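The Dandeo project has announced the release of version 22 of its audio workstation for Linux. The new version is available for download from the project's website, and packages for the larger distributions are expected to follow during April.

The main change concerns the mixing engine, which has been rewritten over the past two development cycles. Earlier versions processed every track in a project on a single thread once a shared effect bus was in use. Version 22 divides the work among all available processor cores, including in projects with nested buses and side chains. In the project's own tests, a session with 138 tracks played back without dropouts at a buffer setting that had caused version 21 to stop.

Automation has also been revised. Curves can now be drawn directly in the arrangement view, and volume and pan data may be copied between tracks of different lengths. Users who prefer the former automation window can restore it in the settings -- it will remain available at least until the next major version.

A new loudness meter displays short-term and integrated values next to the master fader. The meter can be run over a finished mix without playing it back in real time, and its readings can be saved as a plain text report together with the exported file.

The Lirkdale plug-in collection, which has been distributed separately until now, is included in the standard installation. It contains an equalizer, a compressor, a de-esser and a convolution reverb. Existing projects that refer to the separate collection will be converted when they are first opened. A copy of the old project file is kept in the same folder.
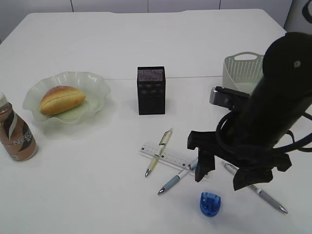
Junpei Tanabe wrote on the project's mailing list that the conversion had gone through without errors on all but one of his older sessions, and that the exception was a project in which the reverb had been loaded from a custom path. He asked that the converter report such paths by name, as the present message states only that a plug-in could not be found. The developers have accepted the request and intend to include the change in the first maintenance release.

Support for control surfaces has been extended as well. The transport and fader mappings are now stored in one file per device, and mappings can be exchanged between users without editing the main configuration. The project maintains a public list of tested mappings and invites further submissions.

The interface translations have been updated for this version. The Japanese translation, coordinated by a user group in Nagano, is complete for the first time and covers the manual in addition to the menus. About 2,000 text entries were checked or newly translated.

Version 22 requires a 64-bit system. Support for 32-bit systems ended with the previous version, which will continue to receive corrections for serious faults until the end of the year. Projects saved in version 22 cannot be opened in earlier versions. Users working in shared studios are therefore advised to update all machines at the same time or to export their sessions in the exchange format before updating.

The source code has been published under the same license as before. Packagers should note that the build now depends on the Oren audio library, version 2 or later, and that the former bundled copy has been removed from the source archive. Distributions that do not yet carry the library may build it from the archive provided on the download page.

Known problems are listed in the release notes. Among them is a display error in the piano roll when fractional screen scaling is active -- a correction is being tested. Reports may be submitted through the project's issue tracker and should include the log file and the name of the audio interface in use.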